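Skip to content
Search this site: Enter keyword Go

Pliltcombe Toy Library: Frequently Asked Questions

Last updated March 17, 2021

Who can join?
Anyone who lives in Pliltcombe or Skekov, or who looks after a child at a nursery or school in either village. Childminders can join too. You need one proof of address and one form of photo ID.

How much does it cost?
Membership is £30 a year for each household. Childminders and playgroups pay £36 and can borrow twice as many items. If you receive Universal Credit, ask at the desk for the reduced rate.

How many toys can I borrow?
Households may have four items out at once. A boxed set counts as one item, however many pieces are in it. Ride-on toys are limited to one per household.

How long can I keep them?
Three weeks. You can renew twice by phone or email unless another member has reserved the item. Loans made in the second half of December run until we reopen in the new year.

What do you have?
There are 3,069 items in the catalogue. They include puzzles, board games, dressing-up clothes, train track, dolls' houses, musical instruments and garden toys. We don't lend soft toys or anything for the bath. The full list is kept in a folder at the desk, sorted by age.

Can I reserve something?
Yes. Email us the catalogue number and we will hold it for seven days once it comes back. Party items, such as the parachute and the skittles, can be booked up to two months ahead.

What if a piece is lost or broken?
Tell us when you return the item. We don't charge for ordinary wear. For a missing piece we ask you to look at home first, and if it hasn't turned up after a fortnight there is a charge of £1 to £5, depending on the set. Jigsaws of 1,000 pieces are not checked on return, so please write any missing pieces on the slip inside the lid.

Do I have to clean the toys?
Please wipe plastic toys with warm soapy water and let them dry before packing them. Wooden toys only need a damp cloth. Dressing-up clothes should come back unwashed, as we launder them ourselves.

Can I donate toys?
We take donations on opening days only. Toys need a CE or UKCA mark and all their parts. Building bricks are welcome in any quantity and in mixed colours. We can't accept car seats, cots or anything electrical that plugs into the mains.

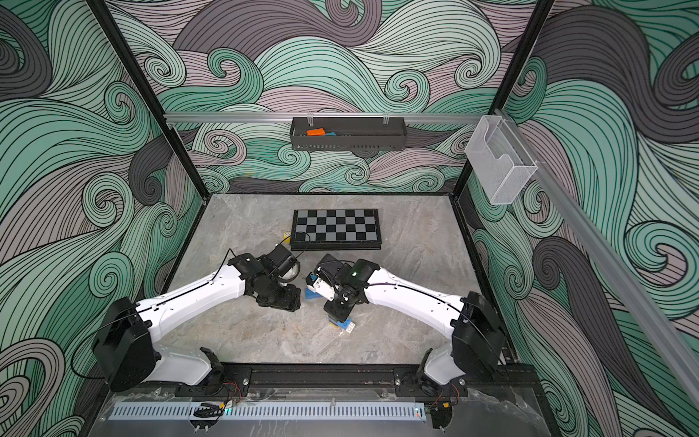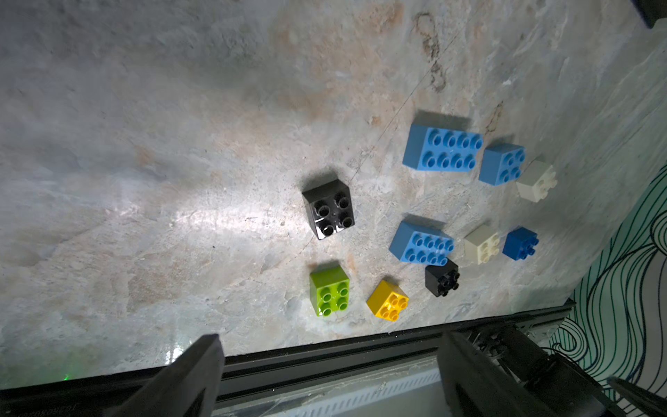 Building bricks, second picture.

Is there parking?
There are spaces behind the Rangel Hall, reached from Skeltier Lane. Buggies can be left in the porch.

Who do I contact?
Lingyun Fan looks after membership and reservations. Leave a message at the hall or use the form on our contact page.

14 shares | 2 comments

This website uses cookies. Accept | Manage settings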